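Unit 4 Handout: Collecting Demonstrations with Hand-Held Grippers

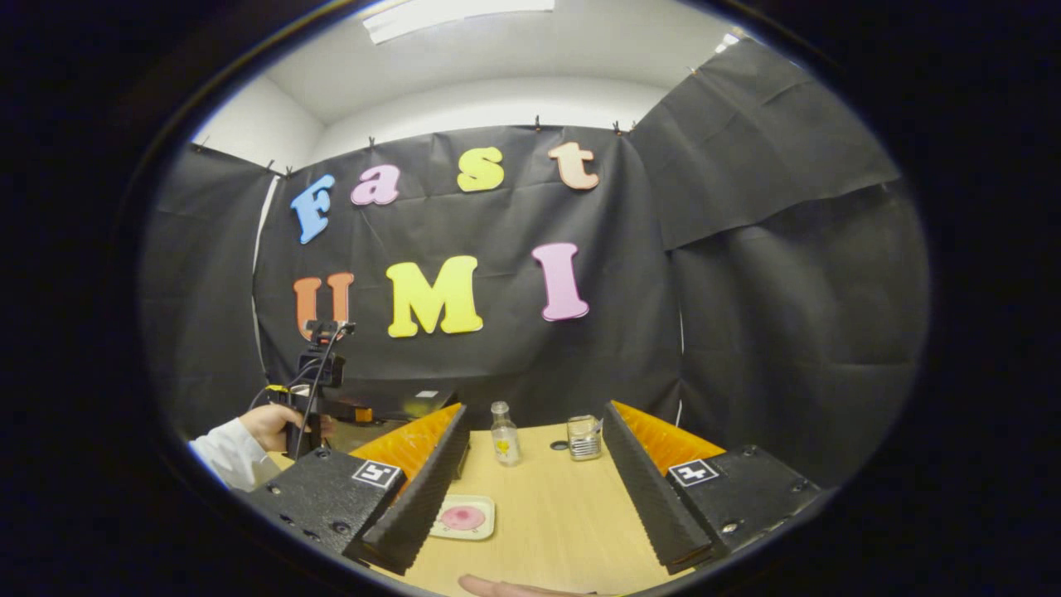

Dalva Miranda – Robot Manipulation Lab, Talavera section – revised February

Scope

Units 1 to 3 treated the arm as something you program. In this unit you record a person doing the task and fit a policy to the recordings. The graded task is Vurnex, the tabletop arrangement task: move small glassware and a dish between marked positions without tipping anything. The policy is then run on the lab arm in Unit 5.

Work in pairs. Each pair submits 90 accepted episodes and a two-page report.

Fingers and markers

Each finger has a square fiducial marker on its face. The distance between the two markers in the camera view gives the opening width, and that value is stored with every sample. Two consequences:

1. If a marker is covered by your sleeve, a cable or the object, the width for those samples is interpolated. Episodes with more than 20 consecutive interpolated samples are rejected by the checker.

2. If a marker is dirty or peeling, report it. Do not press it back down yourself. A marker that has shifted by a millimeter invalidates the width calibration for that tool.

The orange spiky pads are soft and deform under load. Close until the pads have visibly compressed, then stop. Squeezing harder adds nothing on glass and makes the width reading less repeatable at contact.

The wide-angle lens

The camera sees a round field that takes in most of the booth, including the ceiling light. Straight edges near the border appear curved. Do not correct this before training; the loader (droltgate, version in the course folder) expects raw images and applies the lens model itself. Pairs who undistort first get a double correction, and the error shows up as a grasp that lands consistently short.

Your own fingers can enter the bottom of the view. A fingertip is acceptable. A whole hand is a reject.

The booth

The black drapes keep the background constant between sessions. Check that they hang as you found them before the first episode. The foam letters on the back drape stay where they are, as they give the tracker some texture on an otherwise plain surface.

Clear glass is the difficult case. Reflections on the jar move as the tool moves, and a policy trained from one approach direction tends to follow the reflection. Vary the approach.

Recording procedure

Calibrate the opening width: fully open, fully closed, three times.
Place the objects according to the layout card.
Hold still for two seconds, then begin.
Move at an even speed. Pauses longer than a second are trimmed.
Release, withdraw, hold still, stop.
Enter the layout number in the log before resetting the table.

There are 11 layouts. Use all of them – a set made from two or three layouts will pass the checker and fail in Unit 5.

When both partners are recording, agree on who moves first. Two tools over the same small table will collide.

Training

Use the Rollurmont configuration file unchanged for the baseline, with 2,000 training steps. Change one setting for the second run and state which one. Report success per object, with failures sorted into missed grasp, slip, tip and timeout.

Files to submit: episode archive, log sheet, both configuration files, report as PDF. Rejected episodes stay in the archive in a separate folder, with the checker output next to them.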